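Writing room notebook, March 10, 2025

Pitch test, second pass. Carried on from the sheet Volkan pinned up, which claims that short queries to trade magazines get more replies than long ones. I said when it went up that I didn't believe it, and I still don't, but I have now at least looked at the log properly.

What we have: 248 queries sent from the workshop address and from members' own accounts, all to trade titles (packaging, flooring, catering supply, joinery, one on lifts). Anything under 300 words was marked short. Anything over was marked long. That cut-off was picked because it was a round number, so far as I can tell, and a query of 295 words is sitting in one column while its near twin of 304 sits in the other.

Replies of any kind were logged as a yes. This is my main complaint. A yes in the log can be a commission, a polite no, an out-of-office, or a media pack from the advertising desk. I went back through the ones I could still find and took out the automatic replies, and the gap between short and long shrank to something I wouldn't bet lunch on. Commissions, which are the only replies that pay anybody, came to 13 in all. You can't split 13 by length and by sector and by editor and expect to learn much.

Other things muddying it:

The short queries were mostly sent by people who already had clips. The long ones were mostly from newer members, who explain too much. So we may be measuring experience.

Two of the titles changed editor in the middle. Gokach Review went from answering nearly everything to answering nothing, and we'd loaded most of our long queries there.

Follow-ups weren't recorded until halfway down the sheet. Some of the yeses came after a nudge and some didn't, and for the early ones there is no way to tell.

Put all this to the others at the table.
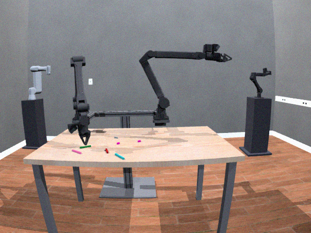 Dwight Lévesque thinks I'm asking too much of it. His note in the margin, copied here so it doesn't get lost: you're treating this like a drug trial. An editor at a trade monthly has a page to fill and an inbox full of press releases. If the first two lines tell her what the story is and why her readers would lose money by missing it, she reads on. I've sold to Bouchard Trade Press on four lines and never on a full page. Length is a stand-in for knowing what your story is, and I'd tell a beginner to keep it short even if your log said nothing at all.

Fair on the last point, and I'd probably tell a beginner the same. But "I've sold on four lines" is one man and one publisher, and he's been filing to them for years. I'd like to see the long ones he sent when he was starting, if he kept them. He says he didn't.

Read six of the queries that did get commissions, with the names covered. What they share, as far as I can see, is a specific reader. The Nurkuslow piece was pitched to fitters who quote for small jobs and keep losing money on callbacks. It ran long, well over the cut-off, and the editor took it the same afternoon. The one on pallet deposits was tiny and vague and got taken too, so there goes that theory, or most of it. Somebody should ask that editor what she saw in it.

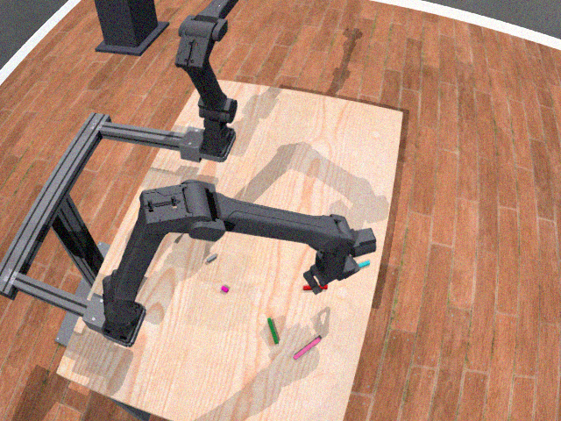

Flooring titles deserve their own line in the next round, as they reply more than the rest and pay late. The stock opening we keep seeing in pitches to them is some version of "wood floors are timeless", and I'd ban it. Try describing one floor instead. Long boards laid on the diagonal, a warm reddish brown, narrow seams and darker grain lines: an editor in that trade already has questions about waste and cutting time, and the pitch can go straight to them. I'd still want a price per square metre in the second paragraph before I believed the writer had spoken to a fitter.

For the next round, if there is one:

Log commission, personal no, automatic reply and silence separately.

Write down the actual word count and drop the short and long columns.

Note whether the sender has been published by that title before.

One follow-up each, after the same gap, or none for anyone.

Pratstead want to print our "short pitch rule" in their newsletter. I've asked them to hold it. Volkan Güneş is less bothered and says it does no harm as advice, which may be true, but they'd be printing it as a finding with our name on it. He's going to reword it and I'm going to read it before it goes.

Still to do: find the missing March replies, chase the lift magazine for the fee, get the covered names back on the right six queries.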